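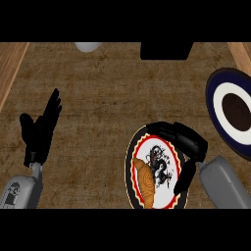 **Fachgruppe Kriminalliteratur – Literarische Gesellschaft Varkbridge**

# Protokoll der ordentlichen Sitzung im Januar

Beginn: Mittwoch, 18.30 Uhr
Ort: Lesesaal, Obergeschoss
Sitzungsleitung: Getsemaní Medrano
Anwesend: 9 stimmberechtigte Mitglieder; die Beschlussfähigkeit wird festgestellt.

## TOP 1: Genehmigung des letzten Protokolls

Das Protokoll der vorangegangenen Sitzung wird mit einer Änderung genehmigt: Unter TOP 4 ist »Erstausgabe« durch »erste Buchausgabe« zu ersetzen, da der Roman zuvor in Fortsetzungen erschienen war.

## TOP 2: Nachlass Becerra

Frau Medrano berichtet über den Stand der Erschließung. Das Verzeichnis umfasst nunmehr 2.191 Einträge, überwiegend Kriminalromane in Heft- und Taschenbuchform. Sieben Typoskripte konnten bislang keinem Verfasser zugeordnet werden. Es wird angeregt, die Schriftbilder mit den Verlagsbriefen im selben Bestand zu vergleichen.

Beschluss: Die Typoskripte werden bis zur Klärung unter »Verfasser unbekannt« geführt und nicht ausgeliehen. Einstimmig angenommen.

## TOP 3: Lesereihe »Das verschlossene Zimmer«

Zur Aussprache steht die Auswahl der Texte für das Frühjahr. Mehrere Mitglieder sprechen sich für Erzählungen vor 1914 aus, andere wünschen wenigstens einen Abend zur Nachkriegszeit. Die Sitzungsleitung weist darauf hin, dass die Übersetzungsrechte beim Verlag Savton liegen und schriftlich einzuholen sind – eine mündliche Zusage genügt nicht.

Beschluss: Vier Abende, davon einer zur Nachkriegszeit. Angenommen mit 7 Stimmen bei zwei Enthaltungen.

## TOP 4: Jahresheft

Die Druckerei Nudurik hat ein Angebot über 300 Exemplare vorgelegt. Das Papier entspricht dem des Vorjahres, die Fadenheftung entfällt. Gegen die Klammerheftung werden Bedenken geäußert, ein Antrag wird nicht gestellt. Der Aufsatz über die Erzählerfigur im frühen Detektivroman ist noch um die Fußnoten zu ergänzen.

Beschluss: Das Angebot wird angenommen. Einstimmig.

## TOP 5: Verschiedenes

Entliehene Bände der Handbibliothek sind vor der nächsten Sitzung zurückzugeben. Der Wunsch nach einem späteren Sitzungsbeginn wird vertagt.

Ende der Sitzung: 20.15 Uhr

Für die Richtigkeit: G. Medrano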